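Vurel Table Oil, 400 ml

I started mixing this stuff in my garage because every oil I bought turned my pale tables orange, and I was so tired of sanding them back! Vurel goes on thin, smells a little like walnuts and keeps light wood looking light (two coats is plenty, three if you have kids).
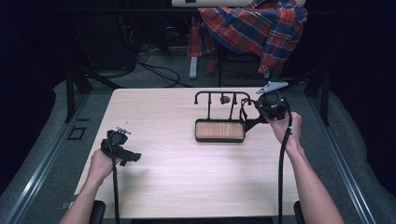 Wipe it on with an old T-shirt, go get a coffee, then buff off whatever's left. I leave mine 8 hours between coats. Please hang the rag outside to dry flat, oily rags can catch fire all bunched up.

It also comes in Holanda, a warmer tint I love on oak. Refills ship from my shop in Belesow.

Item no. 903

449 likes · 8 comments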